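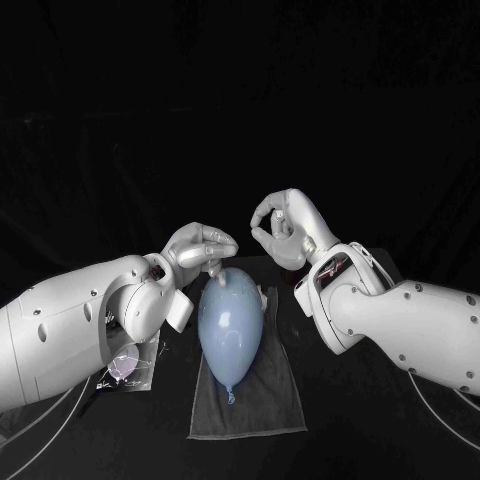
How long can a balloon hold its size before we must stop trusting it as a mould for the paper shells? For the shells we make now, one night is safe and two nights is the limit.

I write this at the top so that the next person finds it quickly. The rest is how I came to it, and some other matters from the workshop in June.

Background. We make lampshades from paper and paste over a balloon. The order is from Insaurralde, the small hotel on the river road, for the dining room and the stairs. They want long shades, longer than they are wide, so the ordinary round balloons are no use to us. The paper is the mulberry paper from Toline, the thin one. The paste is wheat flour paste which we cook here.

The trouble in the first batch was wrinkles. The outside of the shade looked good in the evening, and the next day there were soft folds near the neck, all in the same direction. I first blamed the paste. I thought it was too wet and the paper moved by its own weight. I now believe it was the balloon getting smaller under the paper before the paper was stiff enough to stand alone. Rubber lets the air through slowly, everybody knows this, but I did not respect how much it does in two or three nights.

Measuring. I put a cotton tape around the widest part, always at the pencil mark, and wrote the number in the morning before the heater is on. This is important. In the afternoon the room is warmer and the balloon is bigger, and if you compare a morning number with an afternoon number you learn only about the heater. I made this mistake for the first readings and had to cross them out (see the page before, the ugly one).

Bare balloon, no paper: the first morning almost the same as the start. Second morning the tape was a little loose. Third morning I could pull the tape along with one finger. By then the skin also feels different, less tight, a little like a grape that was left in the bowl.

Balloon with paper: it is harder to measure, because the paper has its own thickness and it changes when it dries. I gave up on the tape here and I only press with the thumb near the neck. If it gives, the balloon has already left the paper at that place.

Paste. The recipe in the blue folder says 50 g flour to 365 g water. I made it exactly so and it is too thin for the Toline paper. It runs down and collects at the bottom, and there the shade dries dark and yellowish. With 285 g water and the same flour it is much better. It holds on the side of the balloon and I can still brush it without tearing the paper. Please do not change the number in the folder with pen, I will print a new sheet.

Cooking: cold water first, then flour, stir until no lumps, only then heat. I stir all the time until it turns from white to a bit see-through, then take it off. Let it cool fully. Warm paste on a balloon makes the rubber soft and I lost one balloon this way. It made a very loud noise and paste went to the window.

The paste keeps in the fridge two days with a cover. On the third day it smells sour. I used sour paste once to see. The paper stuck fine but the smell stayed in the shade, and a dining room cannot have this.

Paper. Tear it, don't cut it. The cut edge makes a line which you see when the lamp is on, and the customer at Insaurralde noticed it on the sample straight away. Torn strips should be short near the two ends and can be longer in the middle. Tear along the grain first and then across. Across is slow and makes a hairy edge, but the hairy edge disappears best.

Layers. I tried three, four and five. Three is beautiful with the light on but too weak, it dented when I carried it under my arm. Five is strong but the light is brown and sad. We do four. After the second layer wait until it is dry to the touch, then do the third and the fourth together in the same afternoon. If all four go on wet at once, the drying takes too long and we are back to the problem with the balloon. So the wrinkles and the number of layers are really one question. It took me nearly 13 shades to see it, and I am a bit ashamed of this.

Drying. Hanging is better than standing. When the shade stands in a bowl it gets a flat ring where it touches. Hang from the knot with string, far from the wall, and turn it a half turn when you pass by. The fan must be on low and must not point at the shade. I used the fan directly on two of them and the fan side became dry and pulled, and the other side was still like wet bread. Both shades went a bit crooked. One I could save by making a larger opening at the bottom.

Taking out the balloon. Do not pop it with the pin! It pulls the inside layer when it goes fast. Make a small cut in the neck beside the knot, hold the neck with the fingers, and let the air go slowly. You hear small crackling while the rubber comes off the paper, this is normal and good. If it sticks at one place, wait, then blow a little into the gap. I have tried a very thin wipe of cooking oil on the balloon before the first layer. It helps to release, but it makes clear spots in the paper which show in lamp light. No more oil. Hand soap, dried on the balloon, works nearly as well and leaves nothing I can see.

Opening at the top. The lamp fitting from Justavton needs a round hole with a clean edge. I draw it with the card template and cut with the small curved scissors, from inside the line, then come out to the line slowly. After that one strip of paper folded over the edge, all around, with thick paste. Without this strip the hole gets soft after some handling and the fitting hangs to one side. Only LED bulbs, please write it on the label for the hotel. We cannot know what somebody will screw in there next winter.

Colour. The hotel asked if we can make two of them slightly blue for the stairs. I put ink in the paste and it went into clouds, darker where strips overlap. Some people will like this but I don't think it is what they asked. I would rather dye the paper before and iron it dry. Wusden has paper already dyed in a pale blue, sample is ordered, not arrived yet. I will look first if it is as strong when wet as the Toline.

Storage. Finished shades go on the top shelf, on their side, in a nest of newspaper. Not in the plastic tubs. One in a tub with the lid closed got grey spots in the corner where it was still a bit damp inside. To check the inside, put the hand in and feel the bottom part, it is always the last to dry.

Still to do:
print the new paste sheet
second coat test with thinned paste on the outside, as a kind of finish
ask the hotel how long the cord must be on the stairs
buy more string, the cotton one, the nylon slips
try one shade where the balloon gets topped up with air on the second morning. I am not sure the neck can be opened again without tearing, maybe with a clip and no knot.

4:30 pm, added: the clip holds. Leave it until tomorrow and look at the tape.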